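The Quilt from Kneath

My grandmother kept the ferry timetable for Kneath pinned up beside her stove for 28 years after the ferry quit running, and if you asked her about it she would tell you that the times were still perfectly good times. She liked to have her coffee with the 7:50 and start supper with the last boat home. When I moved into her house in Flomesbridge that April, with two suitcases and a cough I couldn't shake, I left the timetable where it was and began, without quite meaning to, to keep it too.

The parcel came on a wet morning, a little after the 10:15. It was as big as a sheep and nearly as soft, and the mailman had to turn sideways to get it through the gate (he is a broad man, and it's a mean little gate). My grandmother's name was on the front in purple ink, with the old spelling of the street. The return address said only Underine, and I didn't know a soul in Underine.

I put it on a chair in the kitchen and made us both some toast, by which I mean I made two slices and ate them both while looking at it. It seemed rude to open a dead woman's mail. It seemed ruder to leave it sitting there in its string, when somebody had gone to all that trouble with the knots. I walked to the landing and back, and talked it over with the gulls, and by the time the 1:40 would have been pulling out I had made up my mind.

Inside was a quilt, blue and brown and a faded sort of plum, and a note folded into one corner. "You lent me this on the crossing the night it snowed," it said, "and I always meant to bring it back in person. I have patched it where the dog got at it. It kept me warm for almost 50 winters, and I hope you weren't cold."

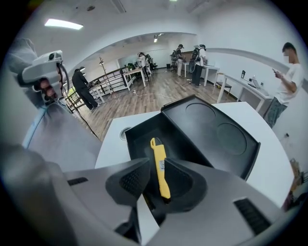
The knots had beaten me, I should say, and I am not proud of how long I picked at them before I went looking for something sharp. My grandmother would have had them out with a hairpin and saved the string. I used a utility knife, a bright yellow one with a little white label stuck partway down its face, and I went so slowly you'd have thought there was a baby in there. Then I sat down under the quilt with my shoes still on and read the note again, and again after that, until it was time to start supper. I wrote back to Underine the same evening. I said she hadn't been cold, that she'd had a good coat, and that if the sender ever felt like coming over, the first boat was at 7:50.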